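Mixed Plates: Choosing and Using Colored Plastic Dishes in a Shared Dining Room
Speaker notes, Danai Giannakopoulos
Kitchen and dining session, January

Before starting

Check that the clicker works from the left side of the room. Put the two boxes of sample dishes on the front table with lids off. Ask people to take one large and one small and pass them back. Get them back before the break. Last time I lost a lid.

Slide 1. Title

Say who I am. I buy and look after tableware for the dining rooms at Wallov and Vistow. Wallov is the bigger one. Between them we have 805 pieces in use, not counting flatware or serving dishes. Everything I say today comes from those two rooms. Other places have different machines and different guests, so take what fits.

Slide 2. What we had before

White plates, white bowls, all one line. They looked fine on the shelf. The trouble was at clearing time. Two sizes were close enough that people stacked them together, and the stacks leaned. Staff at the dish window spent the end of every lunch pulling them apart.

We also had guests with poor eyesight who could not find the edge of a white plate on a white table. I heard about that from a server, not from a survey. If you have servers, ask them.

Slide 3. What we changed

We went to solid colors, plastic, plain round shapes, no patterns. We bought them over 2 orders from Kyriakidis. The first order was large plates only. I would do it the other way next time and start with the small pieces, since those are what go missing.

Patterns: we tried one printed line for a short while. The print wore in the middle first and the plates looked dirty when they were clean. Skip prints if you use a commercial machine.

Slide 4. Color against the cloth

Pick the cloth first and the dishes second. Most people do it backward, because dishes cost more and feel like the main decision. A cloth is what the guest sees around every plate, and it decides which colors stand out and which ones sink.
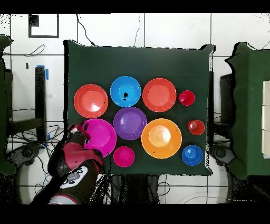
Cloth color matters most for guests who are slow to pick out shapes, and for servers working fast at the end of a shift. A dark cloth will carry nearly any bright dish. Red-orange and orange do best on the dark green, and the big orange one in the middle row is the piece I would hand to someone who has trouble seeing. Purple is closer to the cloth in darkness, so I would not use it for the same guest. The small red pieces over on the right stay easy to find even at their size. If you only have budget for one small color, red is a safe choice on green.

Pause here and let people hold their samples against the tablecloth in the room. Give it a minute or so. Someone usually asks about shine. Glossy plastic throws light back from overhead lamps, and on a large flat plate you can get a pale patch in the center. If a guest finds that bothersome, move the seat or the lamp. A matte finish also helps but it scratches sooner.

Slide 5. Color for size, or color for use?

There are two ways to assign colors and you should pick one.

Color for size: every large plate is one color, every small dish is another. Easy to stack, easy to count, dull to look at.

Color for use: any size can be any color, and the color tells you what the dish is for. For example, red for sauces and orange for the main course. This takes more training. At Vistow we use color for size. At Wallov we tried color for use, and new staff needed 6 shifts before they stopped asking.

A third thing people do is mix everything and let guests choose. It looks cheerful. It works in a small room where the same people wash up and set out. I would not run it for a full lunch.

Slide 6. Laying out a sample table

Whatever you choose, set out one table with everything on it before you order. Put large pieces down first, then place the small ones in the gaps. Leave open cloth between them so that each color is seen against the cloth as well as against its neighbor. Stand at the far end of the room and look. Then sit down and look again from the chair, because the rim covers more of the dish from there.

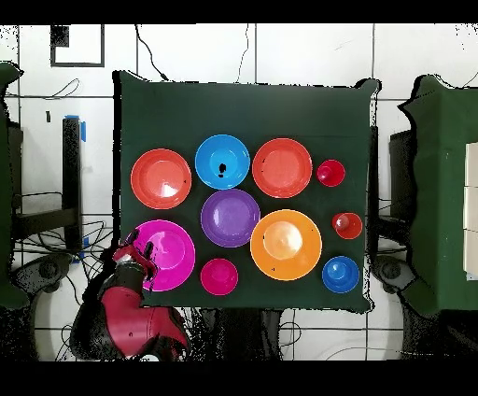 Leave the table up for a full day if you can. Morning light and evening light change blues more than they change reds. I rejected a navy from Trirkum after seeing it at supper, when it had looked fine at 7 in the morning. Trirkum took it back without a fuss, and I still buy trays from them.

Write down what you see while you are standing there. I keep a sheet with one line per color: seen well, seen poorly, sits badly next to. The last column is the one I go back to. Two colors that are each fine alone can run together when they are placed side by side.

Slide 7. Stacking and storage

Large plates at waist height. Small pieces above, in bins, never loose on a shelf. Small round dishes slide when the shelf is bumped.

Keep stacks to one size. Mixed colors in a stack are fine if the size is the same. Label the shelf edge with a strip of colored tape in place of a word, and replace the tape when it curls.

Do not store plastic dishes straight from the machine. Plastic holds water longer than china does. Rack them, let them dry, then stack. We added a second drying rack at Wallov and stopped having damp stacks in the morning.

Slide 8. When to replace

Pull a dish when you can feel a scratch with a fingernail, when the rim has a nick, or when the color has faded enough that staff put it in the wrong stack. Check once a month. I go through one shelf each week so it does not turn into a big job.

Order spares in the same batch as the main order. Colors drift between batches. Our second red from Kyriakidis is a little darker than the first, and guests noticed.

Slide 9. Questions

Likely ones:

Cost. Refer to the handout. Prices there are what we paid, before shipping.

Microwave use. We do not reheat in these. Food goes into the microwave in glass and gets moved over.

Children's tables. Same dishes, fewer of the large ones.

Cloth or bare table. Cloth if you can wash it in house. On a bare table, repeat the sample layout from slide 6 on the tabletop itself.

Collect the samples. Count the lids. Leave the handouts by the door.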